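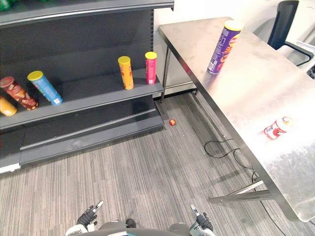
Why Chips Come in a Can

Have you ever wondered why some chips come in a bag and some come in a tall, skinny can? I wonder about things like this a lot, mostly when I'm supposed to be shopping for dinner. So I went and found out, and now I'm going to tell you!

Let's start with the bag. A regular potato chip is a slice of potato that gets fried in hot oil. Potatoes are lumpy, so the slices come out in all kinds of sizes, and then they curl up however they like while they cook. You can't stack them. Try it some time (with clean hands, please). Your tower will fall over pretty fast.

Chips in a can are made a different way. Many of them start out as dried potato flakes, a lot like the kind people use for instant mashed potatoes. The flakes get mixed with water and some other ingredients to make a dough, and the dough is rolled out very thin, like a pie crust for a mouse. Then a cutter stamps out ovals. Each oval is cooked in a curved shape, and that's how they all end up with the same bend. Now they fit together like spoons in a drawer.

And what holds a stack of curvy ovals? A tube! The walls are stiff, so the chips don't get crushed when somebody puts a melon on top of them in the cart. Most of these cans are made of thick paper with a shiny lining inside, plus a metal bottom and a plastic lid. Under the lid there's a seal you peel off. The seal keeps damp air out until you open it. Damp air is what makes chips go soft and sad.

A tube does have one problem, and it's a problem for stores. It's round! Stand it up on its flat bottom and it's fine. Lean it over and it can start to slide, and once it's lying on its side it can roll.

My neighbor Edgardo Calimlim used to stock shelves at a grocery store called Girnard, and he taught me the word "facing." Facing means pulling things to the front of the shelf, standing them up straight and turning the labels out so shoppers can read them. He still does it to the soup in my kitchen cupboard.

The colors help too. Stores and snack makers know you're in a hurry, so each flavor usually gets its own color. After a while you can spot your favorite from way down the aisle without reading a word – but different brands pick different colors, so check the label before you grab one.

Want to try facing at home? Find a few cans or jars in the pantry, ask a grown-up first, and line them up with the labels looking at you. Then take two steps back. Can you read them all?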